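Ondano Open Day: What a Demonstration Can and Can't Tell You
Student project report, Automation in Everyday Life
2023-02-18

For our project we had to visit a place that works on automation and decide whether what we were shown backed up what we were told. My group picked the open day at Ondano, mostly for the reason that it was two bus rides away and free. The company was showing its Eluvar system, a robot with a hand that is supposed to do household jobs. The handout called it "ready for real homes." I went in doubting that, and I still doubt it, though for different reasons than I expected.

We were given a slot of 28 minutes. The first part was a talk with slides. We were told the hand had completed 1,137 grasps in testing since September. I asked how many it had tried, and the presenter said that number was being prepared for a later report. I wrote that down word for word. A count of successes with no count of attempts can't be turned into a rate, and a rate is what you would want before you let a machine near your plates. We were also told that Eluvar has been tested on 270 household items. No list was handed out, so we don't know if that means 270 kinds of thing or a lot of cups.

Then we moved to the demonstration area and stood behind a tape line. My notes from this part are messy. I was trying to watch the hand and also watch the person at the laptop, who typed quite a lot for a system described as working on its own. When I asked what the typing was, the answer was "just monitoring." That may be true. From behind the tape I had no way to check.

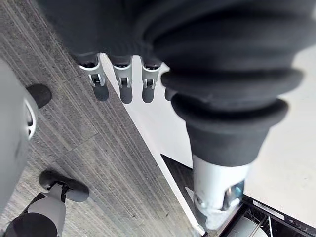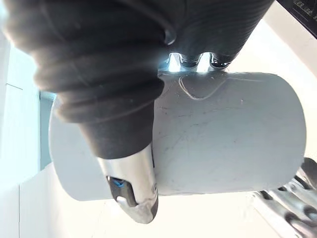
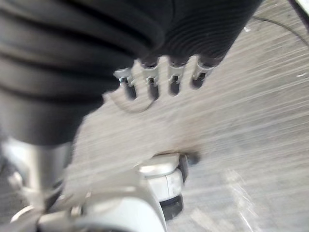

Views from the robot's hand at the Ondano open day.

The cylinder was the part that impressed me most, so I should be fair about it. The second picture has it with the silver fingertip against the front, metal knuckles along the top and another finger at the right end. I had assumed it would be a simple pinch. Holding something smooth from several sides seems harder, and one of my group members, who thought I was being too negative all day, made me promise to say so here.

The dishwasher is where I have more trouble. In the first picture it is open and the thumb is right over the left end of the control panel, which looks great in a report. But a hand above a dishwasher is a long way from a loaded dishwasher. We did not see a full load done from start to finish during our slot, and the handout talks about dishes in its first line.

We also disagreed about speed. The fingertips in the third picture are a little blurred, and part of my group took that as proof that the hand moves fast. I don't think you can get a speed out of a blurry picture without knowing the camera settings, and we didn't have them. We left speed out of our results table.

For comparison we used the notes another class made at Morrison, where visitors were allowed to bring 2 objects of their own for the robot to try. Their notes are short, but I trust them more - nobody at Morrison could have practiced with those objects ahead of time. If our class goes back to Ondano, I would ask for the same thing, plus the number of failed attempts and one complete job with the laptop closed.

Our group's grade for the claim "ready for real homes" was "not shown." We had a box for "false" on the form and did not use it.

Related reports
Pusano warehouse visit: notes and questions
Morrison open day, bring-your-own-object test
How to write up a visit when you couldn't measure anything
Results table template for group projects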